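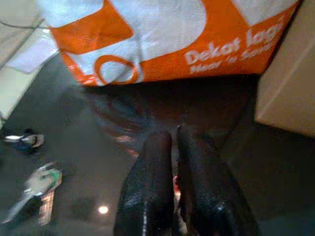
Fig. 1. The orange and white bag with its brown box neighbor. Crinkly plastic weave, big print.

Clearing a Surface, Session 2: Soft Things, Hard Things, Tiny Things
Notes by Felicja Krawczyk
Read with pages 61 to 63 of the course packet

Hi again, everyone! We ran over last time (my fault, I got going on junk drawers and couldn't stop), so I've moved the part about bags into these notes and we'll start straight in on it. If you missed the first session, get the worksheet from Heriberto Tapia before we begin. He has the spare copies and he also has the only stapler that works.

1. The shopping bag as a packing tool

I love a woven plastic shopping bag. I know the packet makes a fuss over lidded bins, and bins are great if you have a closet to slide them into, but for a first pass over a messy table I'd grab a big shopping bag every time. It's light and it has handles, and when you're finished with it you can fold it flat and stick it behind a door. Mine live behind the door of the linen closet, more of them than I'd like to admit in writing.

What goes in a bag: clothes, towels, scarves, pillowcases, anything that squashes.
What stays out: scissors, loose keys, glass, anything with a cap you don't trust.

Put the heavy folded things in first and the thing you'll want soonest last. If you're packing for a trip or a move, the top layer is your tomorrow morning layer. Keegan Tapsell asked me whether rolling beats folding. For T-shirts I roll, for everything else I fold, and for the very last item I let myself just stuff it in, especially if it's late (I can hear some of you gasping). 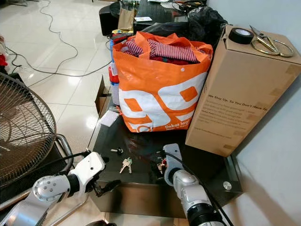
Fig. 2. Clothes in the bag, striped one on top. Tape and scissors on the box, keys down on the glass.

2. Keep the tools up high

Look at where the tape and scissors are in Fig. 2. I'm a big believer in giving your tools a perch while you work, and the top of a box is a perfectly good one. Otherwise they sink! You set the scissors down on the table, a sweater lands on them, the sweater goes in the bag, and twenty minutes later you're opening tape with your teeth. Pick one spot before you start, say it out loud if you have someone helping, and put the tools back there after every cut.

Black electrical tape isn't what I'd choose for closing a carton, by the way. Use packing tape for that and save the electrical tape for bundling cords. Eustaquio Pacheco swears by masking tape on cords. We argued about this through the whole coffee break and I'm still right.

3. The tiny stuff

Now for the part that eats your evening. Keys, screws, knobs, paper tags, those little packets that come with things. They're small enough to ignore, so we do, and then the table is "clear" apart from a sprinkling of bits that you wipe around for a month.

My rule is that small things get sorted last but gathered first. Before I touch any clothes I pull the little bits forward to where I can see them, well away from the open bag. Then:

- Keys you can name go straight on the hook.
- Keys you can't name get a paper tag with a question mark and the month.
- A stray screw or knob goes in a jar until you find what it fell off.
- Packets and tags: read them once, then keep or toss.

Dark glass tables deserve a special mention. Silver keys show up nicely on them, but anything black just disappears, so run your palm over the whole top before you call it done. Slowly, please, in case there's a pin or a blade.

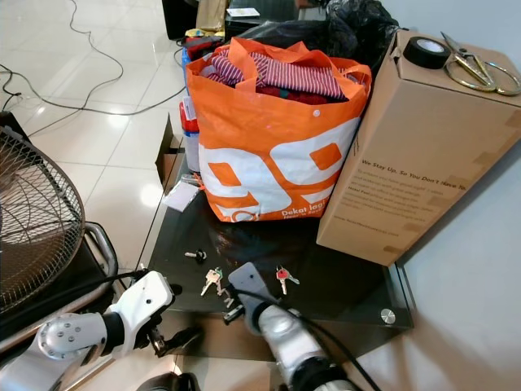

So how long do you wait on a mystery key? I give mine until the end of the next season. Tagged in April, out by the end of summer. Try it in every lock in the house first, including the shed, the bike lock and that suitcase you forgot you had.

4. For next time

Clear one table at home. Just the one. Write down where your tools perched and what your small stuff was, and bring a shopping bag with you, folded however you normally fold it. Wenceslao Orozco is going to show us his triangle fold, and I want to see how everybody else does it before he gets to you.

We're in the upstairs room again. Bring a sweater, it gets chilly by the window.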